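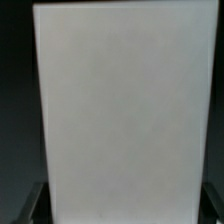
4.2 Blank surfaces and the wrist view

Figure 3. Wrist camera view with a plain pale panel between the two fingers.

I'll admit I thought this would be the easy part. Skernum, our pose tracker, likes corners and print, and a panel like the one in Figure 3 gives it hardly any of either. The face is one soft grey, the bottom edge runs out of view, and all you've really got are two slanting sides against a dark background (plus a tiny speck, which our first version grabbed hold of with great enthusiasm!).

So Treasa Mac Suibhne and I rewrote the edge stage over a very long Wednesday. We now fit a line to each side, work out the tilt from how fast the two lines close in, and mask out the fingers before any of that happens. The mask matters more than I'd guessed. Without it, the fitter happily took a finger ridge for the rim of the panel in 70 of our 418 test frames; with it, that dropped to 26.

Distance along the panel is still a guess whenever only the far edge is in view. We pass that doubt on to the planner, Tuven, as a wide error bar and let it choose a slower path.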